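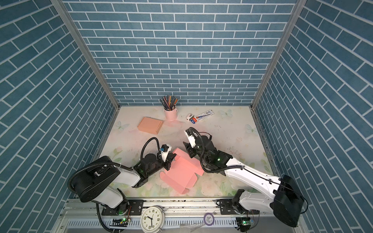

Kirkiron Wallpaper Fair Returns for a Bigger July Weekend

KIRKIRON - We're back, and I could not be more excited to tell you so! The Kirkiron Wallpaper Fair opens its doors again this July in the old Buker building on the river side of town, and we've taken over the second floor as well (the stairs have been fixed, thank you for asking).

If you came last year, you know it got pretty tight by the paste tables. So we've moved the workshops upstairs, where there are big windows and room to unroll a full drop without bumping elbows. There are 8 workshops to pick from, including papering around a window, lining a drawer, and matching a pattern on a wall that isn't straight. I'm taking that last one myself, my hallway is a disaster.

Virno is bringing its roll-end sale, with 3000 rolls and remnants, florals and fake brick and those wild 1970s oranges my sister keeps begging me not to buy. Geerts will be cutting sample books to order, so bring your room measurements and a scrap of whatever fabric you're trying to match.

Admission is $5 at the door and kids get in free. Workshops are $6 each and that covers paste and the loan of a brush. We open at 10 a.m. both days and close at 4 p.m. on Sunday, when the remnant bins go to half price. Get there early for those, I mean it.

Parking is free in the lot behind the building. The elevator is by the north entrance.

Workshop sign-up is open now at the Buker building front desk. Press folks who'd like to come in before opening can leave a message at the same desk and I'll call you back.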